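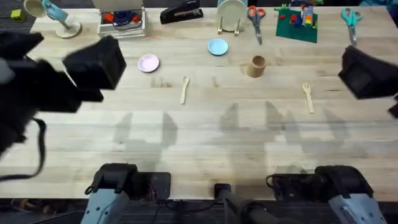 4 min read

How to set a small table for two (in ten minutes, no fuss)

Quick one today as I'm back in the kitchen at half past four. People keep asking how I lay the little tables for the tea afternoons in Flavstead. Same way every time. You need less than you think.

What you need

Two small plates or saucers. Mine never match – pink and blue is a favourite pairing on pale wood.
Wooden cutlery.
A small cardboard cup.
Napkins, paper's fine.
A cloth, damp, and another one, dry.
A bare table. No tablecloth for this one.

Step 1. Clear the lot

Everything off. Post, keys, the plant. Don't shuffle things to one end and hope, you'll only end up laying round them. Put it all in a box and deal with the box later.

Step 2. Wipe down

Damp cloth first, going along the strips of wood and not across. Then the dry one straight after. Butcher block doesn't like standing water. If you've got a sticky ring, a drop of washing up liquid on the cloth, wipe, rinse the cloth, wipe again. Dark spots in the wood are usually just the wood. I scrubbed at one for ages once before Sharada pointed out it was a knot.

Oil it every couple of months if it gets used a lot. Not on the day though!! Oil needs overnight at least and you'll get it on everyone's sleeves.

Step 3. Plates down first

Always plates before anything else. They decide where the rest goes. On a small table I don't put them dead opposite each other, I stagger them – one a bit nearer, one further back. Gives you room in the middle for a cake or a pot, and elbows don't meet.

Saucers are plenty for a scone or a slice of something. Use dinner plates on a table this size and you've run out of table.

Step 4. Cup

To the right of the plate and slightly closer to you. Open end up if you're pouring soon, upside down on a napkin if it's going to sit there for a while. Cardboard cups are light so if the door's open to the garden leave them till last.

For hot drinks check the cup is meant for it. Some of the plain brown ones are for cold things or nuts and crisps, and they go soft at the bottom. Ask me how I know. If in doubt pour a bit of boiling water in one and stand it in the sink while you do the rest.

Step 5. Cutlery

Wooden ones go in front of the plates. You can do it properly, fork left and so on, or lay them flat in front where people can reach. I do the second. Nobody has complained yet.

Run a thumb along the edges before you put them out. Cheap ones can be rough and a splinter in the lip ruins tea. A very light rub with fine sandpaper sorts it, then wipe the dust off. If they're the reusable sort, hand wash, dry straight away, never leave them to soak.

Step 6. Napkins

Fold in half, then half again, tuck under the edge of the saucer. Done. Gonzalo does a fan thing. I haven't got time for a fan thing.

Step 7. Stand back

Go to the doorway and look. Then sit in each seat. Can you reach the cup without stretching? Is there somwhere to put the teapot? Move things now, before there's food on it.

Colours

Keep the wood plain and let the plates do the work. Soft colours sit well on pale wood – pink, sky blue, a washed out green. Brown cardboard goes with all of them. I'd leave out anything shiny. Zodwa swears by bright yellow, and hers does look good, but her table is much darker than mine.

Doing more than one table

For the September afternoon at Garkdale we had 95 people, so it was tables of two and four all down the hall. Same layout on each. Lay one table completly, take everyone to look at it, then split up. Alby takes plates, someone else follows with cups, a third with cutlery. Much faster than each person doing a whole table. Get 100 of everything for a crowd like that, things get dropped.

Clearing up

Scrape, stack saucers, cups inside each other. Wipe the table again the same way, damp then dry. Crumbs get down between table and wall so pull it out if you can.

Right, scones need to come out. Sreekumar's recipe for those is going up next, once I've typed it up from the back of an envelope.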